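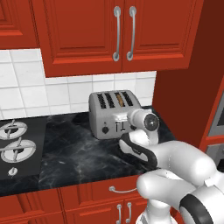
Toaster task in the simulated kitchen, gripper close to the lever.

Skaltirley Kitchen Cell: Setup and Care

The Skaltirley cell comes as a simulated kitchen and a matching bench arm. Set up a task in the simulator first, then load the same task file on the bench.

Placing the arm
Load the kitchen file, then the arm file. The arm goes in front of the lower cabinets. If a link overlaps a cabinet door when the file opens, move the base back 30 mm and reload. The toaster stays against the tiles. Save the layout under a new name or the next update will write over it.

Finger pads
The black pads on the inner side of the fingers wear on the bench arm and should be changed in pairs. Power down, take out the 2 screws behind each pad, wipe the finger with a dry cloth and fit the new pad with the thick end at the tip. Don't use solvent cleaners. After a change, enter the new pad thickness in the gripper menu and run the close test from 35 mm.

Toaster lever
Bring the fingers in from the side at low speed and stop short of the lever before pressing down. If the arm stalls part way, check the lever height in the object file against your own toaster. The bench toaster should be unplugged while you're teaching positions.

Joint check
Run the joint check each February and after any hard stop. A joint that reads off-centre twice in a row needs to come back to us. Please don't open the housings.

Parts
Finger pads, pair: SK-30
Wrist flange seal: SK-33
Pad screws: supplied with pads

For service bookings or a replacement task file, contact Mairéad Hegarty at the Nasow workshop. Have your cell number and software version ready.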